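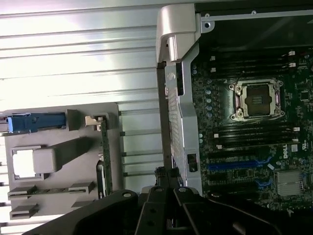

House rules for letting the arm work inside an open computer

If you have a small robot arm on your workbench, sooner or later you will want to try it on an old desktop or workstation. I was the same, and I have learned to slow down a good deal since then. What follows is the list taped up over the bench at Wevgate, tidied a little, with a few notes from me.

Before anything moves

1. Unplug the power cord from the wall, then hold the power button in while you say your own name twice (mine is Krešimir Obradović, which takes long enough). A switch on the back is not the same thing as a cord in your hand.

2. Clip the grounding strap to bare, unpainted metal on the case. Give the arm its own ground wire too. People remember their wrist and forget the machine's.

3. Find the stop button and press it once, with the arm holding nothing. If it doesn't stop, you are done for the day.

4. Keep fingers, sleeves and hair out of the case whenever the arm has power. If you need to reach in, stop it first. This goes for helpful family members as well!

While it works

5. Treat an empty CPU socket as the most delicate thing in the room. Those gold contacts are tiny, and one nudge from a gripper can ruin the board. If you have the plastic cover, put it on. If you don't, set a keep-out zone over the socket and make it bigger than you think you need.

6. Watch the cable at the gripper as closely as the fingers. Inside a case there is always a bracket or a rail waiting to catch it - run the whole path slowly in open air first, then again in the case with nothing to grab.

7. Plastic latches and clips deserve a light grip. Start with the lowest force setting and come up a notch at a time.

8. Hold cards by the edges or the bracket, never by the contacts. The same goes for memory sticks, and open the little retention latches before you pull.

9. Shiny metal fools cameras. If a panel is throwing glare, move the lamp off to one side, or hang a sheet of baking parchment in front of it, well clear of the bulb.

Afterward

10. Park the arm away from the case, cut its power, and only then take off your strap.

11. Put loose screws in a muffin tin and write down any change you made to the force or speed. I keep mine in a school notebook, and it has saved me many an evening.

List last changed May 29, 2025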